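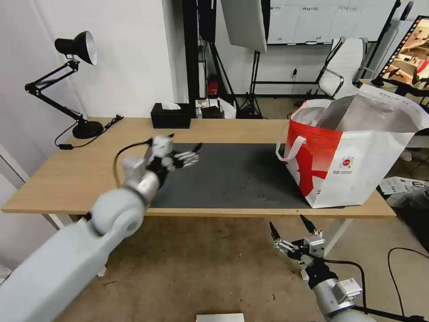

March, workshop book, continued from the page with the tea on it

Bench two needs sorting out before the Plivov samples come back, and as I was the one who said so aloud, it has become my job. Started with the mat. I have put off dealing with the mat since the winter because it still does what a mat is meant to do, but the dark grey shows every scuff and every bit of dust, and visitors now look at it before they look at anything else. The big red and white shopping bag is parked half on it and half on the bare wood, sticking out past the right-hand end of the table, where it will be met by somebody's hip before long. Bag to go on a hook. Hook to be bought.

14:20. Tried washing-up liquid and a sponge on one corner of the mat. Dust came off, scuffs stayed. Tried the Zelunano cleaner that Aileen swears by. Scuffs still there, corner now smells of pears. Stopped, as I didn't fancy explaining a mat with one clean corner and three honest ones. A new one from Moser is item 2905 in their list and comes in the same grey, so in a year we will be back here. Asked whether they do it in a lighter colour. They do, and it costs more, and it would show the coffee.

Lamp. The black one at the left end stays where it is. Aileen Maglaya wants it moved to the right because she is left-handed and works in her own shadow, which is fair. I want it left alone because the lead only just reaches the socket, which is also fair and less noble. The switch on the lead lies near the edge of the table and I have twice put a folder down on it and then gone looking for a dead bulb. Plan: stick the lead down along the back and bring the switch round to the front. Then look at moving the lamp, with an extension if there is one that hasn't been claimed by the kettle.

Tissues. The black box at the back can stay. I had it down as clutter until I spent the afternoon without it and wiped flux off my glasses with a sleeve. It stays at the back in the middle, where both of us can reach it and neither can pretend it belongs to the other bench.

15:45. Measured for a shelf above the back edge. Longest Jiveo board in the store is 1254 mm, and I would like it to be longer. It won't be. Brackets are the 80 mm ones and I found 13 screws to go with them, of at least four different kinds. Put them all in a jam jar and wrote "screws, various" on the lid, so there is now one more thing looking for a shelf.

The wooden top itself is in better shape than I feared. It wants a wipe and a thin coat of oil at the ends, where the mat doesn't reach. Will do that on an evening when no one needs to lean on it. The white legs just need a cloth.

To do:
Hook for bag, strong one
Order mat, decide colour with Aileen (allow a morning)
Lead along the back, switch to the front
Find the other bracket
Oil the ends of the table

16:30. Aileen has read the above and written "LAMP" in the margin, underlined twice. Noted. Found the other bracket, it was holding the store door open. Need a doorstop.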